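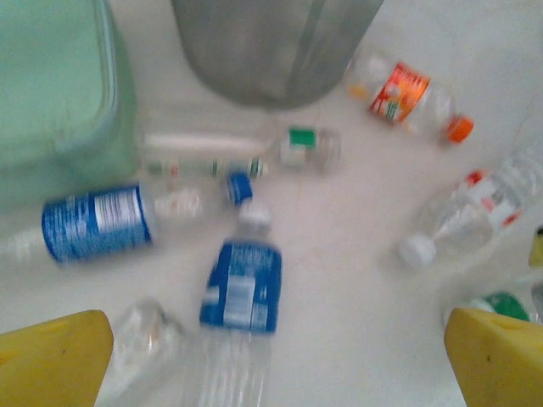 24 May 2025

Economy server, trade exploit. Picked up where we left off in March.

Players at Unelmont station have been buying ore from the Demel hub and selling it back through the guild contract board. The board still uses the old price table, so each round trip pays 80 credits a unit over what it should. Somebody with a full hold of 600 units clears more in one evening than a new player makes in a week.

Pulled the trade log for the test shard. 1,627 contracts match the pattern, nearly all from two guilds. Both make new members haul cargo before they get a ship of their own. That part is within the rules as written. Left it alone.

Tried first: capping contracts per account. Didn't help, they just use alts.
Tried second: board reads the live price at delivery. Works, but the station menu hangs for a moment when a convoy docks. Lookup runs once per crate. Needs to run once per ship.

Manninen build has the second fix behind a flag. Pesach build does not, don't test trade on it.

To do:
- batch the lookup
- rerun with 3,000 bot haulers
- check refunds on contracts that were open when the flag flips
- wording for the patch notes, keep it short

Old price table stays in the repo until the rerun is done.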